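Speaker notes: Budgeting for a two-arm cell
Gleice Miranda, 28 June 2023

Slide 1. Title
Say hello, thank Sorcha Fahy for the slot. Ask who in the room has a purchase open right now. Questions at the end, except on prices, take those as they come.

Slide 2. What we asked for
First request went in as one line: two arms. Finance at Valleck sent it back in April and wanted it split. They were right. Arms, grippers, rail, cabling, boards, spares, and the stuff the arms handle all age at different speeds.

Slide 3. The cell at work
Leave this one up for a minute. Point at the rail first, then the cables.

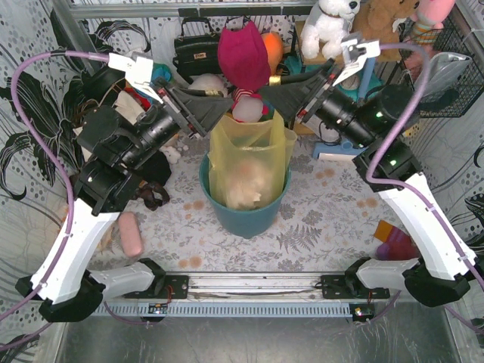

Both arms on the shared rail, toys and a lined bucket between them.

Things to say here: the rail was its own quote, from Markarier. Cable runs down the outside of each arm, so order extra length. Grippers are a wear item. We budget fingers by the set and keep 50 sets on the shelf.

Slide 4. Props and surfaces
People laugh at this line. Toys, bags, cloths, buckets, wallpaper, tablecloths. We set aside $845 for the first round and $200 a month after that. Buy from ordinary shops. Keep the receipts in one folder, the auditors asked for them.

Slide 5. Quotes compared
Rindulau was cheaper on the arms and slower on delivery. Araújo included two days of setup. Shipping came to $518 and was missing from both first quotes. Ask for it in writing.

Slide 6. What I would change
Order spare cables with the arms. Get the rail drawing before you buy the table. Put the setup days in the same budget year as the hardware.

Leave ten minutes for questions. Budget sheet is on the handout, second page.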